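Medve supera las 2000 demostraciones grabadas en casas

La recogida de ejemplos con pinza de mano sigue en salones y cocinas, con los objetos que cada hogar tiene sobre la mesa.
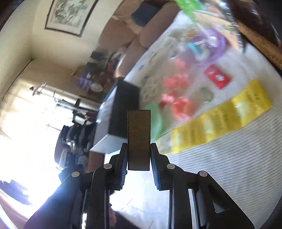
Judit Lengyel pregunta si no saldría más barato grabarlo todo en el laboratorio de Plisturbridge, con la misma mesa y la misma luz. Según ella, así se etiquetaría en la mitad de tiempo.

La respuesta del equipo es que ya se hizo. Las primeras 200 demostraciones de Medve se grabaron en Plisturbridge, y el modelo entrenado con ellas fallaba en cuanto cambiaba el mantel o entraba sol por una ventana. Desde entonces las sesiones se hacen en domicilios y el laboratorio queda para las pruebas.

El trabajo de cada sesión es sencillo. La persona sujeta la pinza, la acerca a un objeto pequeño, cierra los dedos, levanta la pieza y la deja en otro punto de la mesa. Cada ejemplo va de la primera aproximación a la suelta. Los bloques blandos se cogen por la parte baja y sin apretar de más – si la pieza se deforma mucho, el ejemplo se guarda aparte con su propia etiqueta.

No hace falta recoger la mesa antes de empezar. Bolsas, tapas, papeles y piezas de plástico pueden quedarse donde están, siempre que no haya documentos personales a la vista.

De la última tanda se han descartado 147 ejemplos. La mayoría empezaba con la pinza ya cerrada, y el resto tenía saltos en el registro de la posición de los dedos. Imre Gulyás ha añadido a Skuston, el programa de revisión, un aviso que marca los dos casos al subir los archivos.

El objetivo es llegar a 3000 demostraciones válidas en marzo. Faltan sobre todo agarres con la mano izquierda y objetos de color oscuro. Quien tenga una pinza en préstamo y no vaya a usarla puede devolverla en la oficina de Flakance, con el cargador y la tarjeta de memoria.

Los archivos de esta tanda se admiten hasta el viernes 20 de febrero.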